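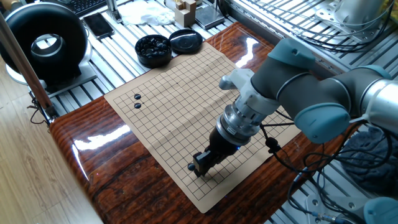 Rukoreo Go Records
README, updated July 18, 2025

Welcome! Rukoreo is a set of 600 amateur Go games, typed up from handwritten score sheets kept by the Flerkirari club. They're slow, messy, wonderful games, full of fights that a stronger player would have walked away from, and I've loved every evening spent on them.

What's in the folder
games/ has one SGF file per game
sheets/ has the scans, named to match
notes.txt lists players' remarks where we could read them

Ranks are the ones written on the sheet. We didn't correct them, even when a 9 kyu wins 31 games in a season (it happened!).
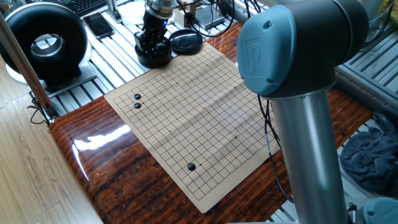 One reader wrote to ask whether the handicap stones are stored as setup or as ordinary moves, as her viewer was showing White playing first on a bare board. They're setup stones, under the AB tag. Older viewers may skip that tag, so try another one if the opening looks odd.

Known problems
In 33 games the ending is missing and the result is blank. Ko fights are the hardest part to read, with numbers squeezed into the margin, and a few captures may be a move off. Please send fixes! The Ng sheets are in faded pencil and need the most help.

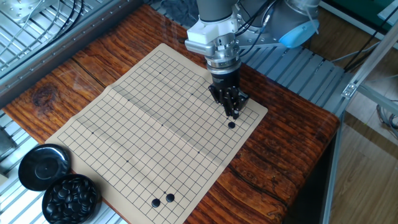

Could the komi be filled in for the early games too, another reader wanted to know, even as a guess? We'd like to leave it blank unless the sheet gives it. If you want a value for scoring, set your own in a copy.

Version 2 will add the Rolik tournament games, and there are some amazing ladders in there.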